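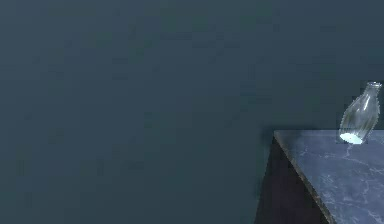

Proofreader wanted, evenings, Prostbridge

Tollia publishes the Ersoy Almanac, a yearly guide to tides, frost dates and when to plant onions. Last year's edition ran to 666 pages. It was meant to be 659. The extra seven were the index, printed a second time, and our readers wrote in.

We need a part-time proofreader for the next edition, 6 hours a week through the end of August. You will read tables. Then you will read the tables that explain the tables. If you have ever returned a menu to a waiter with corrections on it, we would like to meet you, though perhaps not for dinner.

You should have:
Good spelling and a tolerance for moon phases
Some experience with print, paid or otherwise
Your own pencils (ours go missing)

Pay is by the hour, monthly, and on time. Tea is free. The cookies are a matter of speed.

To apply, send a short letter and one page of anything you have corrected to the Jirko Desk at Tollia, Prostbridge. Please don't send a resume longer than the almanac. Letters are read in the order they arrive, and yes, we will notice the typos.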